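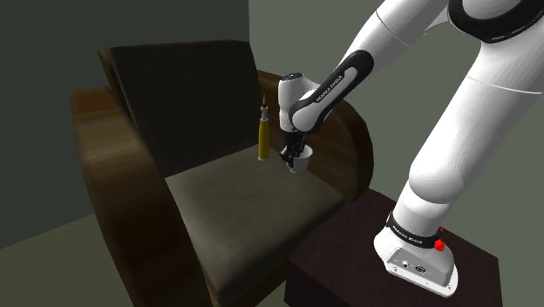 Rurunora is a small newsroom that covers land rights, housing and local government for people who live a long way from the capital. We started in December with two reporters, a borrowed scanner and a pile of zoning notices that no other paper had picked up. We still love that part of the job! Give us a map, a council agenda and a wooden armchair and we will happily read until the lights go out.

Our first series followed the village of Maltum through a planning dispute that had dragged on for about three years. Families there had been told to move, then told to wait, then told nothing at all. We sat in on the hearings, translated the rulings into everyday words and printed them in full — footnotes included. Readers wrote back with corrections, old deeds and better questions than ours, and many of them still do.
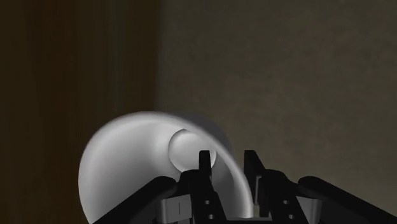

White curves and a small round disc, up close

We publish in two languages, and every story is free to read and free to reprint. Community radio stations are welcome to read our work on air. Just say where it came from.

Wudum is our weekly letter. It goes through new bills, court dates and public meetings, with a short note on what each one could mean for the people living nearby. Oh is the younger sister, a podcast where listeners call in and tell us what the officials left out. It's noisy, it runs long, and we adore making it.

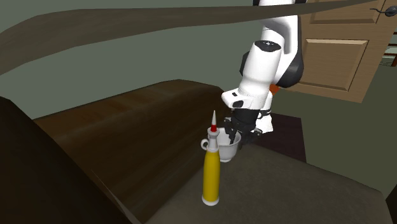
A small white teacup on gray upholstery

We take no money from parties or from anyone running for office. Reader gifts pay for travel, printing and legal advice, and our accounts are open to anyone who asks. If you have a document we should see, or a meeting we should be at, please write to us. We read everything.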